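Larnetti Duo worktop dishwasher: four months in a kitchen with no room for it

Kitchen & Home / Reviews / Small appliances

Our verdict: 3.5 out of 5
Price paid: £352
For: washes well, quiet, fits under a wall cupboard
Against: the cutlery basket, the door, the manual, the smell in week one

I held out against a dishwasher for most of my adult life on the grounds that washing up gives you time to think. What I mostly thought was that I would like a dishwasher. The flat has a galley kitchen with no gap under the counter, so it had to be one of the ones that sits on top and looks like a microwave that has let itself go.

The shortlist was two machines. The Carretero Mini came in at £386 and has a window in the door, so you can watch. The Larnetti Duo was £352 and has no window. I decided thirty-four pounds was a lot to pay for television and bought the Larnetti from Premlow, who delivered it on a Monday, to the wrong floor.

Setting it up

You can plumb it in, or you can fill the tank by hand with the jug supplied. The jug is a nice object and I used it for three days. Then I bought the tap adaptor. If you are telling yourself you won't mind filling it by hand, buy the adaptor at the same time and save yourself the second delivery charge.

The manual is 62 pages long, of which four are in English and one of those is about disposing of the manual. It tells you to run the machine empty first, on the hot programme. Do this with the window open. The new-rubber smell was strong enough that I ate toast in the bedroom.

The waste hose hooks over the edge of the sink. It comes with a plastic clip which holds it there until the pump starts, at which point it comes off and the hose goes for a walk. I have replaced it with a bulldog clip. Mine cost nothing, having been stolen from an office years ago.

Washing

On the everyday programme it does a very good job. Tea stains go, egg goes, and porridge goes if you haven't left it to set. Lasagne dishes don't fit, so I can't tell you about lasagne. The eco programme takes three hours and leaves a film on glasses, and I've stopped using it except out of guilt.

The quick wash is twenty-nine minutes and is best thought of as a rinse with ambitions. Fine for mugs. It did nothing at all for a fork that had been in peanut butter.

Drying is the weak spot. The door pops open by itself at the end to let the steam out, a feature Larnetti are proud of, and the steam goes straight up into the underside of my wall cupboard. The paint there has started to bubble. Pull the machine forward a hand's width before you switch it on, if you have a hand's width. Plastic tubs come out with a puddle in them whatever you do.

Loading

Two people's plates for a day will go in, provided those two people agree about bowls. The lower rack has fixed prongs set for flat dinner plates, and anything with a deep rim leans on its neighbour and shields it from the spray. Our big pasta bowls have to go in at an angle, one at a time, like guests at a difficult wedding.

The cutlery basket is dreadful. The slots are wide enough for a teaspoon to drop through and jam the spray arm, and when that happens the machine makes a noise like a tram and carries on regardless. I bought a replacement basket made by Grusura, meant for a different machine altogether, and it fits better than the original. It also has a lid.

Painted and decorated plates

The machine is fine with plain white stuff. I'm more careful with anything painted. The manual says decorated china should be washed "if suitable", and leaves you to have that conversation with the china. Glazed over the top, you're probably all right. Painted on top of the glaze, wash it by hand in warm water with a soft cloth and keep the scourer away from it. I learned this through a souvenir egg cup that went in with a cockerel on it and came out with most of a cockerel.

If you don't know which sort you've got, run a fingertip over the pattern. A raised edge to the paint is a bad sign. So is a plate that says something sentimental on it.

Running costs

The display keeps a tally of litres used, and mine currently reads 1,318. I have no idea whether to be pleased with that. It doesn't reset, and there's no second number to compare it with. Tablets are too big for the dispenser, so I cut them in half with a bread knife, and that at least makes a box last twice as long.

Would I buy it again?

Yes, with the Grusura basket and the tap adaptor in the same order, and a different clip. The Carretero may well be better. It would certainly be more to look at. But the Larnetti starts when asked and is quiet enough to run while the radio is on, and the arguments in this flat are now about emptying it.

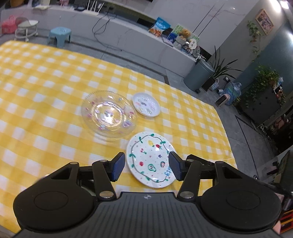 Emptying, incidentally, is a job for the morning. The racks drip if you pull them out in the first hour, and they drip into the toaster if that's where you keep your toaster. Mine now lives on top of the fridge.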